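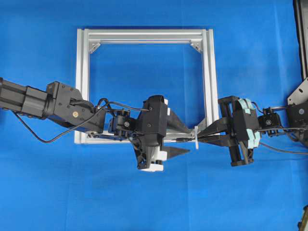 Teleop bench, pre-session check, Gulley room
Filled in by: Cadi Hopkin
Second reader: Ynyr Skyrme
Task: two-arm rod handover, Clarkia set

1. E-stop, both operator seats. OK. Lovely crisp click on the new one.

2. Leader and follower arms match at rest. OK left. Right was off by a hair, re-zeroed, now spot on.

3. Cables clear through the full reach. OK, but watch the loop under the left arm when you lean in close. Give it slack before you start, please!

4. Finger screws and printed parts. OK. Try both grippers by hand with the power off.

5. Aluminum frame square, gussets tight. OK. Go round every corner with the hex key, including the two you can't reach comfortably.
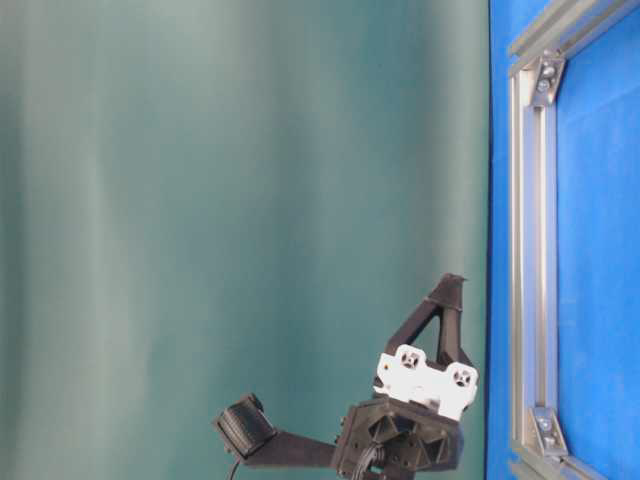
6. Cloth flat under the work area. Needs attention. Fold lines are back, so iron it before the next block.

7. Practice run, no recording. OK. Ivars passed the rod across on his first go and we all cheered. Slow hands teach the arms so much better than fast ones.

8. Disk space and episode counter. OK. Counter reads 3794, and we're aiming for another 100 good demos by the end of May.

9. Operator break every half hour. OK. Swap seats too, it's fun to learn the other side.

Result: good to go once item 6 is done.

Comments (3)

Valentin Marinescu
Does item 2 need doing after lunch as well, or just at start-up?

Cadi Hopkin
Both, if anyone has powered down. It takes a minute.

Siwan Parry
Cloth ironed, low heat. Can't wait to get back on the left arm!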